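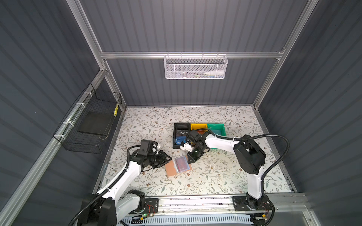
Nutsugah Publishes Good-Practice Guide for Two-Arm Sorting Cells

FETUMCOMBE, August – Nutsugah has released a 31-page guide for shops and labs that run two robot arms over one shared table. It covers mounting, cable routing, enclosure walls, bin layout and what to check before a shift.

The guide asks operators to mark the zone both arms can reach and to let only one arm into it at a time. Cables must be clear of the joints through the full range of motion. Bins stay in fixed positions, and any move is written in the cell log. Speed is held to 50 percent for the first run after a layout change.

"Most of the stops we looked at came from a bin or a cable that had been moved," said Gladys Shirima, who led the drafting. "We logged 2183 runs at our Skumthorpe site before we settled on the wording."

The guide does not replace local safety rules or a risk assessment. Version 2 will add a section on tool changes.

Copies are free on request from the Nutsugah press office.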